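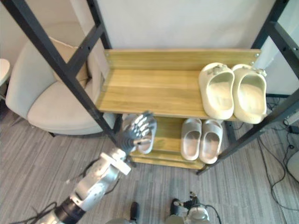
Endang Tuhumury writes that the rack advice in the last issue was no use to anyone whose household lives in slides. The shelf depths we gave were for lace-up shoes, she points out, and a slide has a wide sole, no heel counter and nothing to hook over a rail. She asks what depth to look for, whether the shelves should be tilted, and how to stop the things working their way forward and dropping on the floor.

The criticism is fair. The January table was drawn up from shoes and ankle boots only. What follows deals with slides and other open sandals on a flat-shelf rack, of the type with a black frame of square, bolt-holed tube and wooden boards for shelves.

Depth

Measure the longest slide in the house, sole only, toe to heel. Do not go by the marked size. A thick moulded sole usually carries a margin outside the footbed, and two slides of the same marked size from different makers can differ by more than a full size on the outside. The clear depth of the shelf, from the front edge to the inner face of any back lip, should be at least the sole length. If it is less, the slide projects at the front. A small projection does no harm on an upper shelf, as with the right-hand cream sandal, but the front corner next to a post is where a passing foot or a bag is most likely to catch it.

A back lip takes its own thickness out of the clear depth. Catalogue figures are nearly always for the board, so take the lip off before comparing. The lip is worth having all the same. Without it, a pair pushed in from the front goes on until it meets the wall, or goes down the gap if the rack stands off the skirting.

Width

Allow for each pair the width of two soles at the widest point plus 5 mm between them. Two slides pressed together tend to ride up over each other when one is pulled out, particularly where the strap bulges beyond the sole. Ornaments on the strap need no extra width if they sit on top. They do need height, see below.

Aravind Chacko has sent in the measurements of his own hall rack at Sitcombe, a Prineso with a clear shelf width of 438 mm between the posts. He gets two pairs of his children's slides on each shelf with room over, or one adult pair and one child's pair. Two adult pairs will go in only with the soles turned head to tail, and he does not recommend it, as the heel end of every second slide is then at the front and people put them back any old way.

Height between shelves

Slides are low, and this is where a rack with bolt holes up the posts earns its price. The gap needs to take the strap at its highest point, any charm or ornament on it, and a hand. Allowing for the hand matters most on the lower shelf, which is reached from above and in front, past the edge of the shelf over it. A gap that clears the strap by a finger's width looks neat on paper and is a nuisance every morning. Put the thinner, flatter pairs below and the thicker ones on top.

Moving a shelf means taking out the corner screws on both sides, front and back. Start all the screws by hand at the new height before tightening any of them. If the first is done up fully, the remaining holes in the board will not line up with the tube, and forcing a screw across the thread spoils it. Tighten in diagonal order, then check that the board does not rock. Endang Tuhumury's second letter, received as this was being set, says the screws on her rack had worked slack and that one turn of the driver cured a rattle she had put down to the floor.

Tilt

Leave the shelves level. A forward tilt suits shoes with a heel that can be held by a rail. A smooth moulded sole on a finished board has very little to hold it. A backward tilt of a hole at the rear would keep slides in, but on a screwed frame the holes in the board are set for level fixing and the joint will be under strain.

If slides still creep forward, a strip of ribbed shelf liner along the front third of the board is enough. Pawlak at Feltosholm sells it by the roll, and it cuts with ordinary scissors. Fix it at the ends only, so that it can be lifted for cleaning.

Wet soles

Open sandals come in wet from the garden or the pool more often than shoes do. Water sits in the pattern of the sole and runs out on to the board, where it collects against the back lip. Stand wet pairs on a tray until dry. On wooden shelves, wipe along the line of the lip and around the screw heads, which are the places where a stain first shows.

Order on the shelf

Toes facing out, as on the rack at the head of this item, or heels facing out: both are in use. With the toes out, the pair is easily told from its neighbours and can be picked up by the front of the strap. With the heels out, it can be put down and stepped into without turning round. Choose one and keep to it across the whole rack, as mixed directions waste width.

The corrected table, with slides added as a separate row, will go out with the next issue. Further measurements are welcome, in millimetres please, with the sole length and the clear shelf depth stated separately.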